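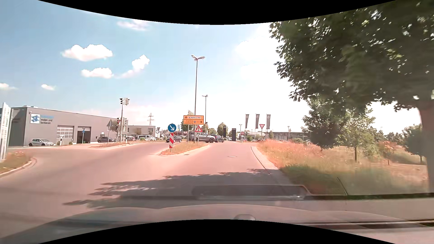
Signs for Augsburg and Landsberg, with the traffic light warning on the island.

When I need paint, I drive to the edge of the town, and the drive home is where I have made most of my mistakes. A can that stands well on the shop floor does not stand well in a curve. These are the tips I collected for bringing paint, brushes and small workshop things home in a normal car, and for keeping them good afterward.

Before you leave the house

Write down the room size and the color number. I keep mine on a piece of masking tape inside the closet door, with the name of the room. My hallway is 3039 from the Mestex color card, and I would never remember this in the store. If you still have the old lid with a dry spot of the color, take it with you in a bag.

Put an old blanket in the trunk before you go. Afterward you have your hands full and you will say to yourself that it is only a short way. Newspaper is not enough, it slides.

Loading the cans

Cans go on the floor, never on the seat. The best place is the footwell behind the front passenger, with the seat pushed back until the can can't move. For more than 2 cans I use a plastic crate in the trunk and I fill the gaps with towels.

Press each lid down yourself with a rubber mallet or with the heel of your hand, also when the store has just mixed the paint. Go around the edge two times. Then put one strip of tape across the lid and down both sides. I had a can of Druso wall paint open in a left turn and the carpet of my car is still a little bit green.

Long things – roller poles, skirting boards, the folded ladder – lie from the trunk to the passenger side with the front end on the floor. Tie them at two points. If something sticks out behind, ask in the store for a red cloth and what is allowed where you live.

On the road

Look at the signs early. When you must change the lane in the last moment, everything in the trunk changes the lane too. Where a sign warns of a traffic light, take the foot from the gas already and let the car roll. My neighbor Niamh Scanlon puts a half full water bottle on top of her crate and tries to bring it home standing, and I must say this made me a better driver than any advice.

Do not leave paint in the car overnight from November on. Water-based paint which was frozen becomes lumpy and you can stir it as long as you want. In summer look for shade when you park, or make the paint store the last stop.

At home

Let the cans stand a while before you open them. Stir slowly from the bottom with a flat stick. When you pour in the tray, take a small one first, you can always fill again.

For rests of paint I use jam jars. Fill them nearly to the top, put a piece of plastic wrap under the lid and write the room on it. A jar of 150 ml is enough for repairing scratches in one room.

Brushes: wash them the same evening, comb them with an old fork, and wrap the hairs in paper so they dry in shape. My Ikeda flat brush is on its fourth apartment. If you will continue tomorrow, wrap the brush tight in foil and put it in the refrigerator, but tell the others in the house.

One more for the roller: new rollers lose fluff. Wrap the roller with tape, pull it off again, and the fluff stays on the tape. The cheap Unach ones need this twice. With a pole of 50 cm I can reach my ceiling from the step stool, so try the length in the store before you pay for the long one.

6 comments | 14 shares

Contact | © All tips may be copied for private use | Back to top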